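4.2 House rules for the part-handling cell

I'll admit I didn't set out to write rules at all. When we moved the cell over to Branirport in April I figured the risk assessment would cover us, and for the big stuff (guarding, stop buttons, who holds the key) it did. What it didn't cover was the small daily stuff, and that's where we kept coming unstuck. So the Killey rules, as everyone in the lab now calls them, grew out of a notebook by the bench. We started with 26 and I've whittled them down to 14, mostly by throwing out anything I caught myself ignoring.

The first group is all about the fixture plate. Every part has one home on the plate and the program only knows that home, so if you want to park something "just for a minute", park it on the bench. Chips go in their recessed holder and get checked at the corners by eye before the arm is enabled. Boards are handled by their edges, with a wrist strap on, even if you're only nudging one straight. I know, I know, but I've cooked a board that way and I'd rather you didn't!

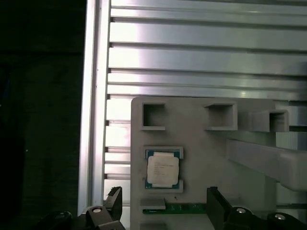
Vol. 25, p. 244

Figure 3. Wrist view of the fixture plate, with a processor in its holder, a green circuit board strip near the bottom of the plate and the gripper fingers in the foreground.

We look at a view like Figure 3 before every run, and rule six says whoever starts the run has to be the one who looked. I was pretty relaxed about this until we tried the Raptis checklist, which lets one person inspect and another press go. It's a fine checklist for a bigger shop. In ours it meant two people each assuming the other had spotted the specks on the plate. Any speck gets cleaned off before the parts go in, even a tiny one, and you do it with the arm disabled.

Rule nine covers the fingers. Pads are inspected at every changeover and swapped in pairs, never singly, and the screws on the gripper base get a torque check at the same time. Riteck, our in-house logging sheet, has a column for it. If the column's blank the cell stays off, and yes, that includes when I'm the one who forgot to fill it in.

The remaining rules deal with program changes, and I'll get to those in Section 4.3.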